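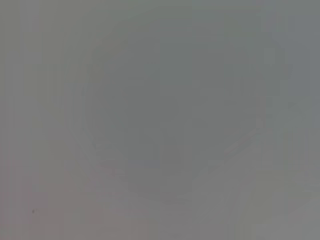

Progress Report No. 13

**To:** Sutley Games Fund
**From:** Muchen Kang, Prellero
**Date:** June 12, 2020

Work on the second Predgate set is on schedule except for the rulebook. The card file now stands at 268 cards, all with final names and costs. Art is in for 200 of them. The rest is assigned and due before the print deadline in September.

### Playtesting

We logged 696 games this period, most of them online. The main finding is that the discard deck wins too often when it goes first. We raised the cost of two of its early cards from one to two and took the draw effect off a third. Results since then are closer, but we want more games before locking the change.

Sealed play is slower than we planned. Testers kept running out of cheap creatures, so we moved four of them from uncommon to common.

### Rulebook

The section on timing and responses is being rewritten. Testers read the old text two different ways, and both readings were fair. Petridis has the new draft for editing.

### Budget

Spending is within the grant. Art came in slightly under, and we would like to move the difference to a second round of card proofs. Please confirm whether this needs a formal request.

### Next period

- Lock commons and uncommons
- Finish the rulebook edit
- Order proofs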